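Speaker notes – "What the arms changed at Loltwood"
Slot is 20 minutes, leave five for questions. Slow down!

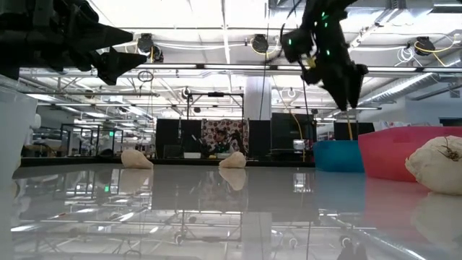
Relu Hodoroagă wrote back on my first draft that I'd spent nine slides on the arms and one on the people, and could I please flip it, because the folks in the room are going to be shift leads and trainers and they've all seen an arm before. Fair point, Relu. So I flipped it.

Leave the slide up while people find seats. Say hello, say where I'm from, say I started on the sorting tables myself and did four years there before I moved over to the automation side. (Don't tell the forklift story. It takes three minutes.)

START

So the job is soft stuff into bins. That's it, that's the whole thing. If you've never done it, soft stuff sounds easy – it doesn't break, it doesn't roll far. But a bag slumps a different way every time you put it down, and your hands fix that without asking you. An arm has to be taught every bit of it. We have two of them over one shiny white table, and I have spent more of my life than I'd like talking about that shine. Everything on the table has a twin underneath it.

Pause here, somebody usually laughs.

THE NUMBERS (keep it quick)

Before: 53 people across the sorting floor, all shifts. After: still 53. I want to say that early because it's what everyone is sitting there wondering. What moved is who does what. 17 of them now spend most of their week with the arms, either teaching at the table or working at a desk close by. The rest sort the way they always did, minus the night backlog.

Our first full month we got 1,059 clean picks. The plan said 3,000. Put that on the slide and don't mumble it. My boss at Plerneck wanted it in smaller type and I said no.

WHAT PEOPLE TOLD US

Three or four things came up over and over when we sat down with the crew.

The sitting. People who'd been on their feet for years were suddenly in a chair watching a screen, and a lot of them hated it. Sore necks, sleepy by 2 p.m. We now swap every 90 minutes, table to desk and back, and that was the crew's idea.

The quiet. On the old line you talked all day. With the arms you're concentrating, and your nearest buddy is behind a partition. I didn't see that one coming at all and I should have, I used to be the loudest person on that line.

The pay grade. Okay, this is the touchy part, so read it straight from the page: for the first five months, people were teaching machines on a sorter's wage. That was wrong and it got fixed, with back pay, after the crew pushed for it. If someone asks why it took so long, say we hadn't written a job title for it. Then stop talking.

And pride, too – I don't want to leave that out. Choi, our training tool, shows which person's lessons an arm is using, and people check it like a ball score. Some of the best teachers turned out to be folks who never said a word in meetings.

WHAT I'D DO OVER

Bring sorters in before the table gets bought. Any one of them would have asked about the glare in the first minute.

Write the job title first, see above.

Don't call it a pilot for a year. After a while people hear "pilot" and think you're hiding the ending. Skokero, the site down the road from us, told their crew in week one which jobs would change and when, and they had a much calmer spring than we did.

IF THERE'S TIME

Go back to the first slide and ask the room: who here would you pick to teach this, and have you asked them? Give it a real minute, let it get awkward. Take two or three answers.

Questions I'll probably get: cost (send them to Plerneck, I don't have it), injuries (none so far at the table), and can we visit (yes, mornings are best, email me).

Handouts are in the blue folder. Bring the clicker with the new battery.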